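The Aubergine School

At Unow, where robots go to learn kitchen work, the day's lesson is an aubergine. It is a toy one. The saucepan is real.

Homa Hosseinzadeh, who runs the teaching at Vurkham, has me sit at a second set of controls and close my fingers. A machine closes its own in reply. I feel briefly like a god, then drop everything.
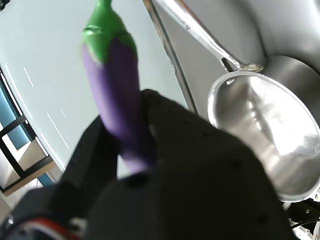
The pupil gets a grip, with the saucepan close at hand.

"Again," says Hosseinzadeh, in the tone of my old piano teacher.

The idea is simple enough. A person steers the arm through a job, the computer keeps a record, and after enough goes the robot is meant to manage by itself. Enough is a flexible word. The last set, finished in May, ran to 3568 goes, of which 319 were thrown out for what the log calls "operator mood". My own target is 100. By lunch I have developed opinions about wrists. 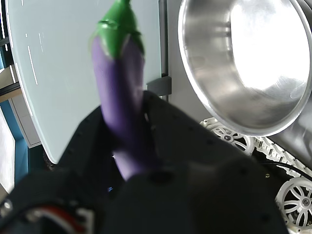

Held upright by the gripper: purple end down, green end up.

Lucyna Pawłowska, the best driver they have, does not look at her hands at all. She used to ice wedding cakes and says the pay is better here and the brides are quieter. Her advice is to be slow and a bit dull. Any flourish you add, the robot will learn too, and somebody will have to train it out again.

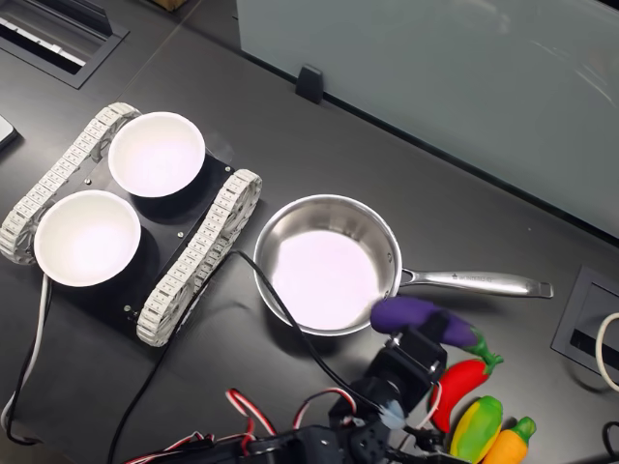

I had been adding flourishes all morning. Pawłowska deleted them over a cheese sandwich, then handed me back the controls and told me to start with the carrot.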